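Re: [Kellum-swap] Small stuff for Sunday

On Sunday the Allivley table list said:
> Please sort hair clips and desk bits before you bring them.
> Shallow boxes only, 22 spaces this time.

Mine are going in a white cardboard box lid. So far it has light blue hair clip pieces, a binder clip on the rim and the black round containers.
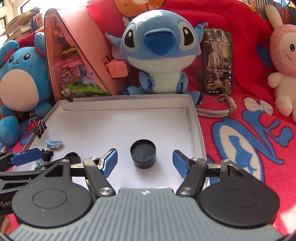 The Stitch plush is not part of the lot. It stays home.

I can bring 2 more lids if anyone is short. Setup is at 10, so please reply before then.

Falis end of the hall, same as March.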